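Securing a Cube Shelf to a Plain Wall

Empty the shelf before you start. Find the studs with a stud finder and mark each one with pencil at the height of the top panel. In older Indham houses the spacing is irregular, so check every mark with a thin nail.

Set the unit flat against the wall and check it for level. Shim the front feet if it leans forward.
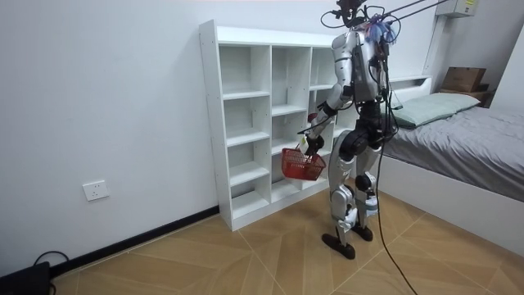

White open-backed cubby unit against a bedroom wall.

Drill a pilot hole at each mark and drive a 50 mm screw through the bracket into the stud. Fasten the other leg of the bracket to the underside of the top panel. Pull on the top edge by hand. If the bracket moves, remove the screw and relocate it to solid wood.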